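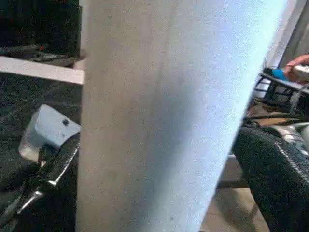
Course notes, Unit 12: The leg that was in and then wasn't
Robots at Work, Türkmen Hall
Handout revised 11 November 2025

Please read these notes before the lab, and bring them along with you, because we'll be writing on them. Last unit we talked about robots that stop when they shouldn't. This time we get to the opposite trouble, which I find a good deal more interesting (and which has cost me more evenings): a robot that carries on quite happily when it should have stopped.

The case

Our case comes from the two-arm cell we call Dako. The job is one you may well have done yourself on a patio. A white plastic frame lies upside down on a table, and a tubular leg goes into the round socket at each corner. One arm helps keep the frame where it is, the other picks up a leg, brings it over the socket, lowers it and pushes. When the push meets enough resistance the program decides the leg is home, opens the fingers and goes off to get the next one.

In run 91 the program decided exactly that, and it was wrong. The leg had gone in a little way, tilted, and jammed against the rim. The force on the wrist climbed past 24 newtons, the step was marked done, the fingers opened, and the leg stood there leaning for a moment as if it were thinking the matter over. Then it tipped, rolled off the table and landed on the tile. The arm was already on its way to the next leg.

The leg was fine and so were we, as everyone was standing behind the line. But I'd like you to hold on to the fact that the robot reported no fault at all. If you had only read the log you'd have said it was a lovely run.

What the log said

The log is kept by a small program called Reltano, and you'll find a copy in the course folder. The part you want starts at line 989. It reads, with the time stamps taken out:

descend start
contact
force over limit
seated = true
release
next part

Look at the fourth line for a while. Nothing on that robot can sense "seated." What it can sense is force, and how far the arm has moved. Somebody wrote a rule that turned one into the other, and the rule was mine, so I can tell you what I had in mind: a leg that goes all the way down hits the bottom of the socket, and hitting the bottom makes the force go up. Both of those are true. The trouble is that plenty of other things make the force go up too, and a leg wedged across the rim is the commonest of them.
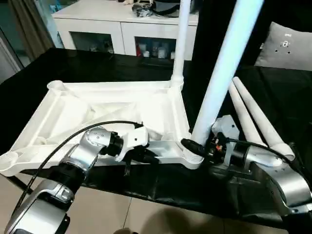
So the first thing to ask of any step like this one is what else could give the same reading. For the leg and socket we came up with a tilted leg, a leg that missed the opening and landed on the rim, a finger touching the frame before the leg did, and the frame itself sliding against the other arm. You may think of more, and I hope you will, so please write them in the margin.

The second thing to ask is what the robot already knows and isn't using. In our case it knew its own height. At the moment it called the leg seated, the hand was still well above where it ought to have been, and that number was sitting in the log the whole time, a few columns over to the right, where I hadn't bothered to look!

Slip, and why height alone won't save you

It's tempting to stop there, add a height check and go home. We tried it in February. It caught the jammed legs very nicely, and then it let a different kind through, where the fingers slid down the leg while the leg stayed put. The hand arrived at the right height, the force was over the limit, both checks passed, and the leg was still only partway in. Our legs taper, and a hand pushing toward the narrower part of a taper loses its grip as it goes, a bit like a wet bar of soap, if you'll forgive the comparison. Padding on the fingers helps. It doesn't cure it.

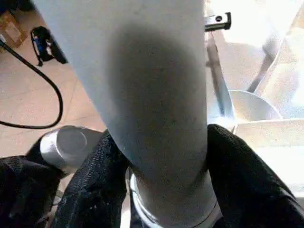
One student wrote back after an earlier version of this handout to say that the simplest test was missing from it: before letting go, pull up gently, and if the leg comes with you, it was never in. The same note went on to ask why we trusted any measurement taken while pushing, when the thing we cared about was what the leg would do once the fingers had gone.

I've thought about that note a great deal, and the tug test is now in the program. It goes after the push and before the release, with a light pull and a small sideways nudge. It has a weakness of its own, in that a badly jammed leg will resist a pull quite well, so we kept the height check beside it. If either one fails, the arm holds on to the leg, stops, and waits for a person.

About that last part, the safety side

A stopped arm that is still holding something is not a safe arm to walk up to. Before anyone reaches in:

Press the stop button and leave it pressed.
Say out loud that you're going in, and wait for your partner to answer.
Support the leg with one hand before the fingers are opened.
Keep your other hand away from the socket rim, where it can be pinched.
Check the floor for dropped legs and cables before you step back.

For the lab

Work in pairs. Take the Markilura worksheet and go through the log from line 989 on, marking every word that claims something the robot couldn't have sensed. Then rewrite the "seated" rule in plain sentences, no code please, and swap with another pair so they can try to break it. If your rule survives, ask them to try again with the frame moved a little.

Bring closed shoes. Worksheets go in the tray by the door on your way out.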